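Flavico Twin-Arm Bench Kit
Set-up guide, revision 6
Issued 2021-10-11

Section 4: Preparing the drawer exercise

Read Section 3 before you start. Both arms must be bolted down and powered, and the Clerkex controller must have finished its self-test. The drawer exercise uses both arms, one small wooden drawer box and one set of keys. Allow a full morning the first time you run it.

4.1 Checking the bench

1. Clear the tabletop of tools, spare screws and packaging. Only the items used in the exercise may stay between the arms.

2. Check the table covering. Creases and scuffs do no harm, but replace the covering if it has torn or lifted.

3. Look at the base of each arm. The green light should be on at both bases. If one stays dark, go back to 3.4 and check the power lead on that side.

4. Place the box towards the far side of the table. It does not have to be square to the table edges, and at least half of your trial runs should be done with it turned. 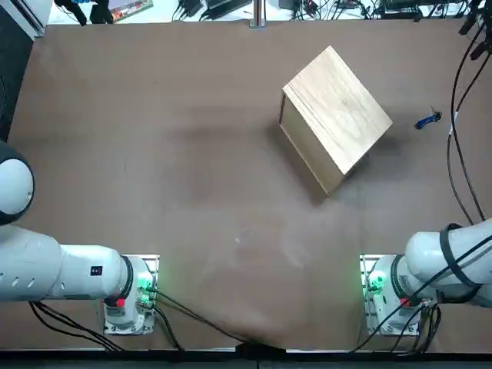 Photo: Flavico Support

5. Put the keys down flat. They must not overlap the box or sit under a cable.

Note: The clear working area on the standard bench is 1880 mm wide. The arms can reach past it on either side. Keep shelving, chairs and people out of that space.

CAUTION: Keep your hands off the table whenever the motors are live. The arms can start from rest without a sound.

4.2 Routing the cables

The wrist cables need enough slack for the full turn of the last joint, but a loop that hangs too low will drag across the work. Most faults reported to us in this section come down to cable length.

1. With the motors off, lift each arm by hand to its highest point and check that the cable does not pull tight.

2. Lower the arm to table height. The cable should fall in a loose curve, clear of the fingers.

3. Strap the cables to the thick part of the arm, above the base. Do not strap across a joint.

4. Lead all table-level cables away from the middle of the bench.

Note: The Ocampo strap set (part 66) fits both arms. Household cable ties can be used for a short trial, but they cut into the cable jacket over time.

4.3 First approach to the box

Run the first approach at the lowest speed setting. Stand at the controller with one hand by the stop button.

1. Select Approach on the controller and choose one arm. The other arm holds its position.

2. Bring the gripper down beside the box, leaving a clear gap. Do not touch the box yet.

3. Check the height of the fingers against the handle. Adjust in small steps.
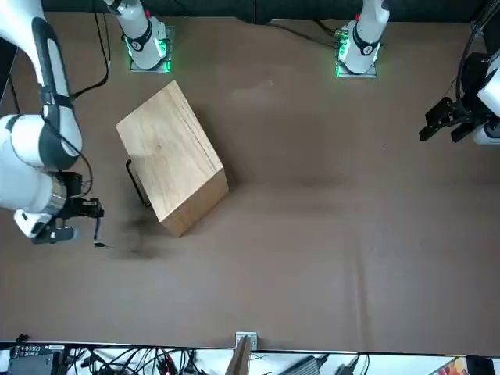 Fig. 4-2. Gripper beside the box, with the handle at the side.

4. If the height is right, save the position. The controller keeps up to 600 saved positions and will warn you before it writes over an old one.

5. Back the gripper away in a straight line, then repeat from step 1 with the other arm.

CAUTION: Never save a position while a finger is pressing on the box. The arm will try to return to it at full force.

4.4 Standing the box up

The box can be used lying down or standing with its drawers facing out. The drawers have white fronts, and the upper one carries a long black handle. Start with the upper drawer. The lower one has only a finger cutout and is harder to grip, so leave it until the upper drawer can be opened reliably.

1. Stop both arms and wait for the controller to show Safe.

2. Stand the box upright by hand and check that both drawers are fully shut.

3. Place the keys in the open area in front of the box. A lanyard is useful here, as the grippers pick up a strap more easily than a bare key.

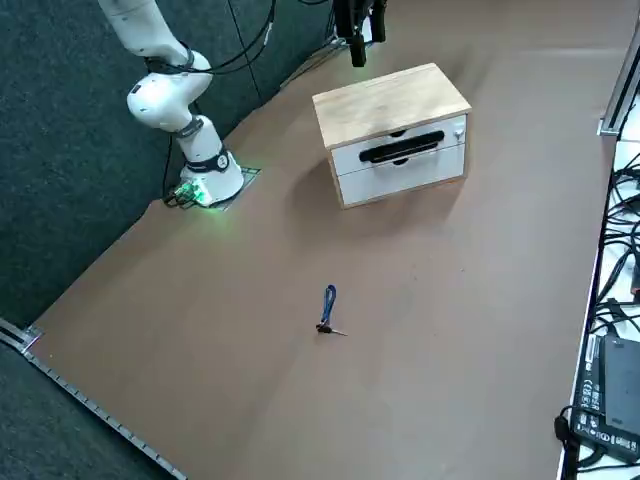 4. Set the controller to Safe Resume and step back from the bench.

5. Run the approach again for each arm. Positions saved with the box lying down will not suit the standing box, so store the two sets under different names - the Prerico software will let you give both the same name without a warning.

4.5 Checking clearance

Do this check every time the box is moved, even by a small amount.

1. Rest one arm low, near its own base.

2. Bring the other arm over the table with its gripper pointing down and stop it to one side of the box.

3. Look from the front of the bench and again from the side. There should be bare tabletop between the fingers and the nearest corner of the box from both views.

4. If the gap closes in either view, raise the arm, move it outwards and check again.
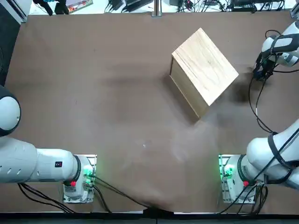 Customer comment on 4.5, received in June: We had been doing the clearance check from the front only and kept knocking the corner of the box on the way down. Checking from the side as well sorted it out. Could you put the side view first? We would also like a mark on the table for where the box goes.

Reply from Flavico Support: The order of the two views makes no difference to the result, so use whichever suits your room. We do not supply a marked covering for this kit. A strip of low-tack tape at one corner of the box works well, as long as it is taken up before the box is turned for the next run.

5. When the gap is right in both views, save the position and go on to Section 5.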